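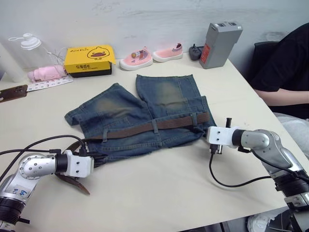 Garment Care and Handling, Unit 5
Handout: Belts on shorts and jeans
Instructor: Jolanta Kalinowski
Lab assistant: Imre Kovács

Read this before the lab. Bring one pair of denim shorts or jeans with belt loops and one belt that fits through them. If you don't own a belt, sign one out from the supply cabinet, code 1262.

Terms used in this unit

Waistband: the strip of doubled fabric at the top of the garment.
Belt loop: a narrow fabric tab sewn to the waistband at both ends.
Tail: the free end of the belt, the end that goes through the buckle.
Prong: the metal pin on the buckle.
Yoke: the shaped panel below the back waistband on most jeans.
End tab: a leather piece sewn to the end of a fabric or braided belt.

Laying out the garment

Clear enough table for the whole garment plus the length of the belt on either side. Put the waistband toward you and the legs away from you. Smooth the front panels from the center seam outward. Pull the pocket bags flat from inside the waist or they will show as a ridge when you fold. 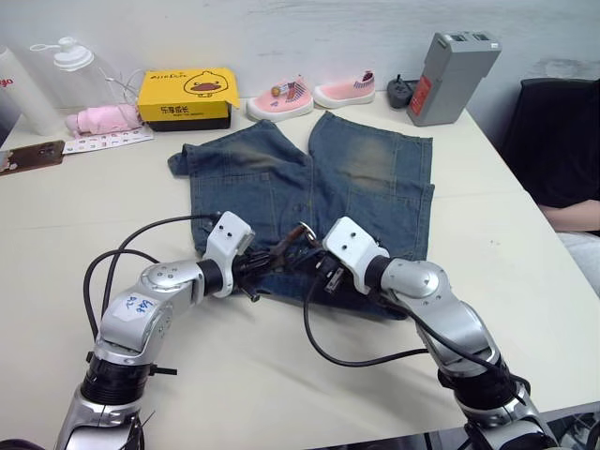 Worn denim does not lie flat the way new denim does. The thighs are usually softer than the seams, and the waistband keeps the curve of the wearer. Press it down with the flat of the hand and work toward the side seams. Do not tug on the hems to straighten a leg. Lift the leg, shake it once, and set it down again.

Turn back any corner that has folded under before you touch the belt.

Threading

1. Find the buckle end and the tail. For this lab the tail goes in first.
2. Start at the loop next to the fly and push the tail through. Pull through only as much belt as you need to reach the next loop.
3. Keep the finished side of the belt facing out. Check for a twist at each side seam and again at center back.
4. After the last loop, even up the two ends and lay the buckle near the center front. 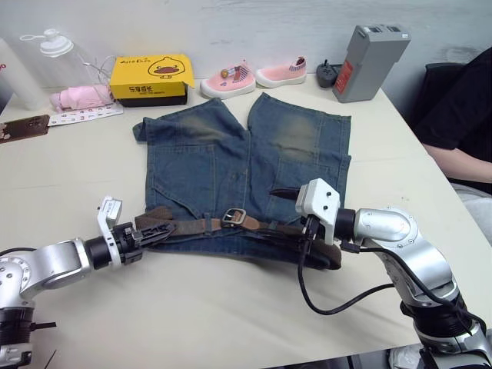
5. Hold the waistband down with one hand and draw the slack out with the other.
6. Pass the tail through the buckle and set the prong. Leave it one step looser than you would wear it.

Common errors: a skipped back loop, a half twist hidden under a loop, the belt pulled so tight that the waistband gathers. Lilla Bakos will check the back loops before you go on to removal.

Removal

Undo the prong first, then slide the tail back out of the buckle. Take the belt out from the buckle end in one slow pull, with the other hand flat on the waistband. If it stops, find the loop where it is caught. Pulling harder is how loops get torn off.

Braided and stretch belts

A braided belt has no punched holes. The prong goes between the cords wherever the wearer wants it. Hold this kind of belt by the leather end tab when you guide it, and keep the strap relaxed so you can judge its real length.
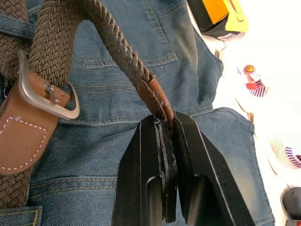 The join between leather and braid takes most of the wear. Look for loose threads, frayed leather and stitching that has started to lift. Write down what you find on the condition sheet. A belt with a failing join should be hung up or rolled loosely until it is repaired. Leather tabs can be wiped with a barely damp cloth. Do not soak them, and do not send the belt through the wash inside the garment.

Check the garment too. Run a thumb over each belt loop and along the waistband seam, front and back.

For the lab report

Hand in the condition sheet and half a page on how your belt behaved in the loops compared with your partner's. Partners with the same type of belt should trade with another table. Dénes Rácz has blank sheets if you lose yours.

Reading for next time: the Huerta packet, section 2, on folding with and without the belt in place.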